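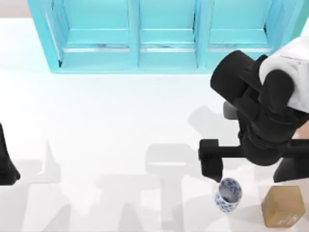 Figure 4. Rendered view of a turquoise cabinet with open compartments on a white tabletop.

4.2 Fuel savings claimed for battery-assisted railcars

Operators tend to quote savings from the maker's own test runs, and we see little reason to take those at face value. The Zotow trial is a case in point. Its published result rests on 289 trips over one branch line, nearly all of them in May, when cabin heating and cooling loads are low. A winter sample was planned but does not appear in the report.

The route also matters. Jornow to Groen has closely spaced stops and long downhill approaches, so braking energy is easy to recover. Few regional lines look like that. When we reran the model with stops twice as far apart, most of the gain went away, and with a worn battery it was hard to tell the hybrid from the diesel baseline. The supplier's brochure mentions neither case.

Battery life is the weaker part of the argument. Premano assumes a pack will last 2,000 full cycles before replacement. The bench data we were given stop at 1,000, and the rest of the curve is a straight line drawn through the last few points. Packs may well age that way, but nothing in the data shows it. Mounting them under the floor, close to the engine exhaust, could shorten their life, and the bench tests were run at a steady room temperature.

We do not claim that hybrid railcars save no fuel. The savings on the test line look real, if smaller than advertised once idling at the depot is counted. Whether they cover the price of a second battery pack is a separate question, and the trial was not set up to answer it. Section 4.3 treats replacement cost as an open range and reports results for both ends.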